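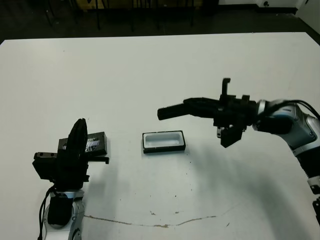
Triluvik opened its Truvdale workshop to visitors on 2023-01-08, and I went with low hopes. I have spent a good part of my working life in packing plants, and I have seen a lot of machines do very well for visitors.

The pitch goes like this. You don't program the robot anymore. A person drives it through the job, by remote control or by taking hold of the arms, and the machine records every move. Do that enough times and it is supposed to pick up the job for itself. Our guide said the set for one packing task stood at 1,033 runs. I asked how many of those had gone wrong and been thrown out. She said she would find out and email me. She hasn't.

Before the floor tour came a talk with slides. It was too long, and the chairs at Valderrama, the supplier down the road that lent the hall, are not made for long talks. One slide had a line going up and to the right with no numbers on either side of it. When a man near me asked what the line measured, the speaker said "capability" and moved on.

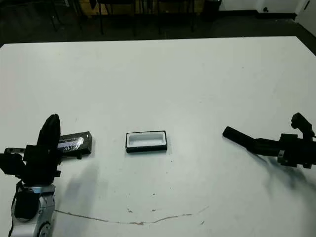 My trade is cartons and trays, so I cared less about the arms than about what they were being asked to handle. Anyone who has worked a line knows that the cheap part is the one that stops you: the lid that warps, the insert that sticks to the one under it. The table had a black case lying by the left arm and an open tray with a white inside between the two arms, and a lot of bare white surface. On a real bench there is tape, there is a scanner, and there is somebody's coffee. I asked whether they ever recorded with clutter around. "It's on the roadmap," said the guide.

They let visitors have a turn at the controls. I got four minutes. It is harder than it looks, and I came away with more respect for the people who do it all day than for the thing they are teaching. You have no feel for how hard you are pressing. You watch, you guess, and you correct. If my guesses went into the records, I'm sorry for the robot.

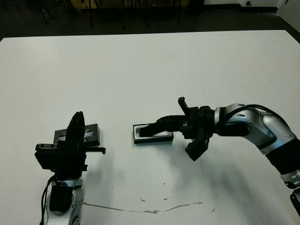
Somtochukwu Igwe thought I was being unfair, and told me so over the sandwiches: a new hire is clumsy in the first week too, and at least a recorded mistake can be found and deleted. What mattered, in this view, was having the same few operators do all the teaching, so the machine wasn't learning ten different habits at once.

I'll grant some of that. We had the same trouble at Cullham, where three shifts folded the same box three ways and each swore by its own. But a new hire at Cullham could also tell me when a tray felt wrong. I asked what the arms did in that case and was told the operator would notice. Fine, but the plan is for the operator to go away.

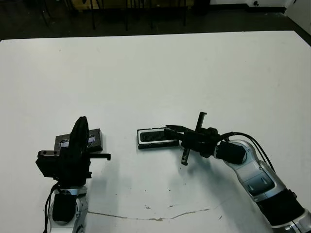 I put that to the guide as well, and her answer was the best I heard all day. For now, she said, the operator stays, and steps in when the machine gets stuck, and each rescue is saved as one more lesson. That sounds sensible to me. It also sounds like a person doing the job with extra equipment, and I would want to see the wages and the power bill before I called it a saving.

Parking is free but badly signed; use the gate past the tire shop. The next open day is in November. I might go back, mostly to see if they have put anything else on that table.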